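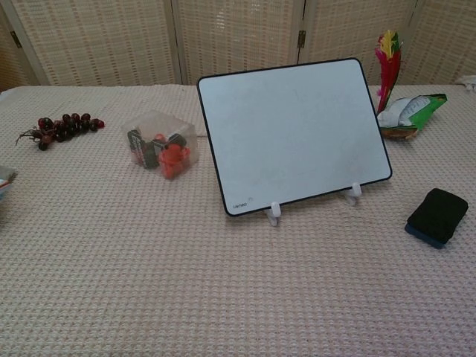

Gudrun Nolte thought the play should open with a storm, and had thought so since March. Every play worth its ticket opened with a storm!

"We have a table and a folding screen," Joscha told her. "The storm will have to be offstage."

But oh, what a table! He loved it already, the waffle cloth with its tiny squares (they'd make perfect fields, seen from a balloon), and the grapes, dark and glossy as a king's supper. The blank whiteboard was going to be the sky over Gelow. You could draw a moon on it, rub it out with your sleeve, and it would be morning. What other theater in town had a sky like that?

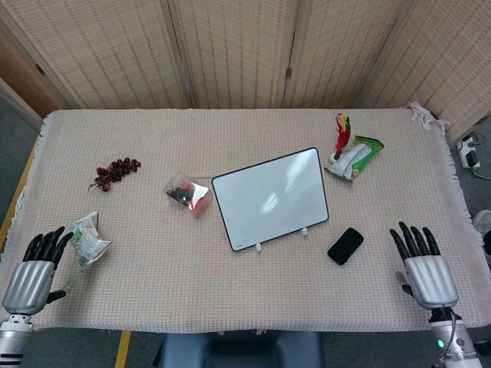 "Who gets the shuttlecock?"

"The queen does. It's her bird."

Gudrun considered this. A bird with crimson and pink feathers, yellow and green at the tip, deserved a bigger part than the queen did, and she said so, loudly and with her scarf coming undone. It should fly over the kingdom of Mollow and land on the silver snack bag, where the dragon slept.

"A dragon!" said Joscha. He hadn't thought of a dragon. He was so pleased that he crossed out the whole of page 40 and started again in green pencil, and when Gudrun began making thunder with her boots against the chair leg, he let her have the storm too.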